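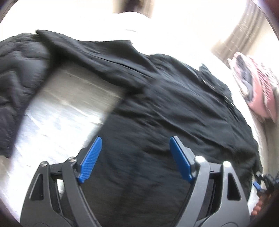

Wandach Whole-House Fan

Ceiling mounted, two speeds, insulated damper
Sold and installed by Leddale Heating & Air

There is a moment on most summer evenings when it is nicer outside your house than inside it. The air conditioner does not know this. It will go on chilling the same tired air until midnight and send you the bill in September.

The Wandach is a fan that sits in your hallway ceiling and does something about it. You open a few windows, you press a button, and the hot air in the house goes up into the attic and out through the vents while the evening comes in behind it. Your grandparents may have had one that sounded like a small airport. We have taken out a good many of those, and we kept one in the shop for customers who think we are exaggerating.

How much air it moves

Low speed: 600 cubic feet per minute
High speed: 1,187 cubic feet per minute

We asked Aatos Kauppinen, who looks after our parts counter, whether we could round that second number up to something easier to print. He said no and walked away.

We suggest one fan for up to 1,000 square feet of living space. If your house is bigger, you can install two, or you can install one near the bedrooms and accept that the dining room will have to look after itself.

What's in the box

Fan and motor, already assembled
Insulated damper doors with gasket
Flexible duct and hanging straps
Ceiling grille, white
Wall control with timer
Remote, which you will lose
Installation guide (the drawings are good, the words less so)

The damper

Old whole-house fans had a set of thin metal louvers and nothing else between your hallway and the attic. All winter long that was a hole in your ceiling with a nice pattern on it. The Wandach has two insulated doors that close against a Kalniņš gasket when the fan shuts off. If you are replacing an older fan, the winter difference may please you more than the summer one.

The doors open by motor, slowly, before the blades start. People call us in the first week to say the fan is broken because nothing happened when they pressed the button. Please wait a little longer than feels polite.
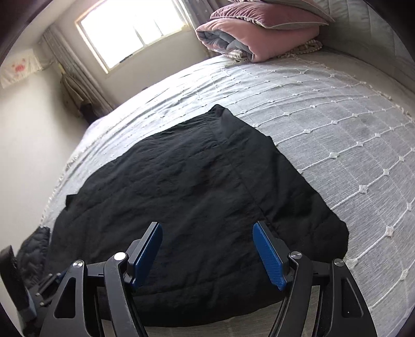
Black garment laid flat on a light gray bedspread.

Noise

The motor hangs from straps at the far end of the duct, well away from the ceiling, so the hum stays mostly in the attic with the Christmas decorations. On low you can sleep under it. On high you can talk over it, though Jaxon Perron, our lead installer, points out that this depends a lot on who you are talking to.

Will it work in your house?

Probably, but there are a few things we check before we take your money.

Attic vents. The air has to leave the attic somehow. Plenty of houses don't have enough vent area, and a fan blowing into a closed attic will find its way back down through the light fixtures. We measure before we quote and can add roof or gable vents if you are short.

Gas appliances. If you have a water heater or furnace that vents through an ordinary flue, a fan pulling on the house with the windows shut can draw the fumes back indoors. This is the one part of the page where we are not kidding. Windows open first, every time, and a working carbon monoxide alarm on each floor. If your water heater stands in a hall closet, tell us when you call.

Climate. The fan brings in whatever is outside. If your nights are cool and dry, wonderful. If they are warm and sticky, you will be moving warm, sticky air very efficiently, and we would rather sell you a dehumidifier.

Allergies and smoke. It has no filter. When the neighbor is grilling, you will know what he is having.

Using it with air conditioning

Don't run both at once. You would be paying to cool the attic, and the attic won't thank you. For an additional charge we can wire in a Pillusis lockout relay that stops the thermostat from calling for cooling while the fan is on. Households with teenagers tend to order it.

Care

Turn off the power at the breaker and wipe the grille and blades once a year. The bearings are sealed and need no oil. Please don't oil them anyway.

Warranty

Motor, damper and control: 2 years, parts and labor, when installed by us. If you put it in yourself, the parts are still covered but your labor is your own affair. Keep the receipt.

Ordering

The fan is in stock at our Leddale shop and normally fits between standard ceiling joists without cutting. Installation usually takes most of a day, and you will need to clear a path to the attic hatch. For a site visit and a written quote, ask for Nelli Honkanen in the office. For questions about wiring, ask for Crisanto Macaraeg, preferably before 4 p.m. and preferably before you have started.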